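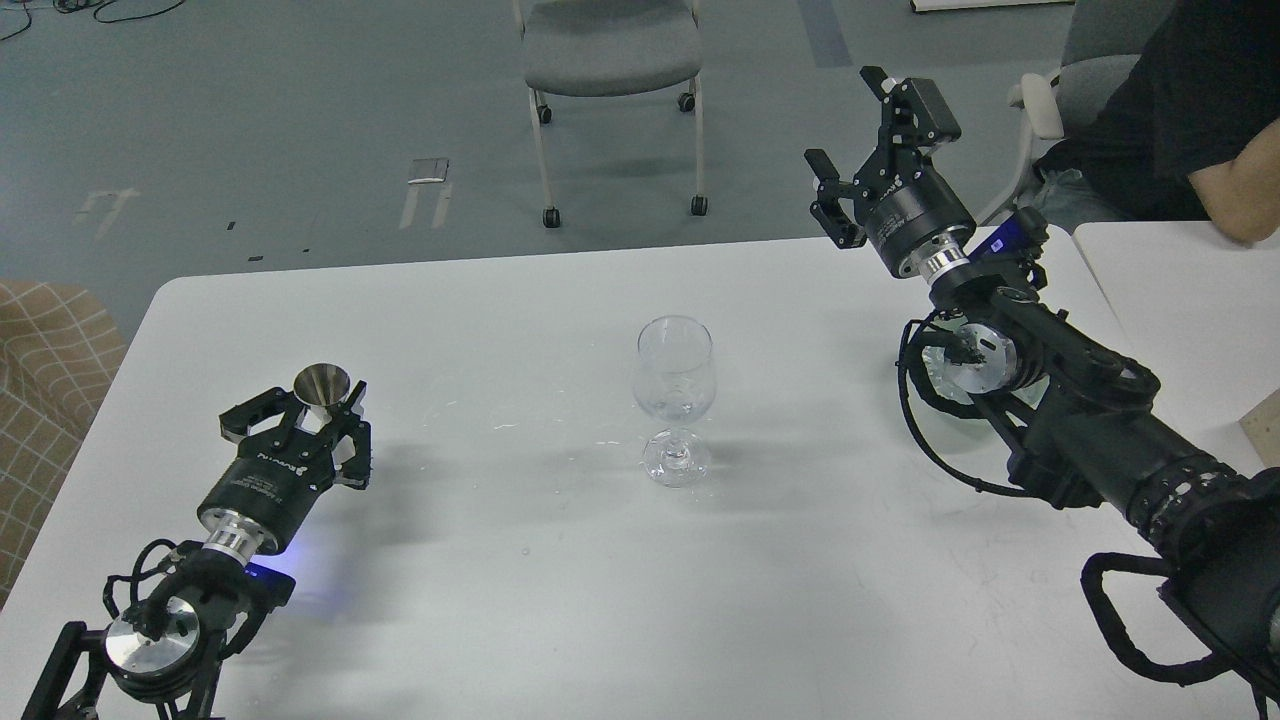 Week 4 is my favorite week of the course, because we finally get to talk about clearance! A standard can read like a phone book until you put it next to a real bench, and then every line starts to matter. Take two arms with a wine glass standing between them, the left one holding a steel funnel and the right one open and empty. Which hazards would you write down first? Glass goes near the top of my list, and so do the droplets on the tabletop (water and cables are a pairing to take seriously), and then the person sitting at the next table.

House rules for the Plokitz lab, to be read before Monday:

Mark the reach of both arms on the floor, not just on the table. Chairs drift.

During teaching runs, keep tool speed at or under 50 mm per second near glassware. The lab ceiling is 400, and you won't need it.

Grip force for thin glass starts at 40 percent of the Betancur default. Go up in small steps, and write each one in the log.

Wipe the table between runs. Yes, every run!

One person holds the stop button and does nothing else. No typing, no filming.

Ismael Assunção's chapter on shared workspaces starts on page 52 of the reader. It's wonderfully clear, and the part on two arms sharing one object is what we'll argue over in class. Bring a hazard list of your own, handwritten is fine.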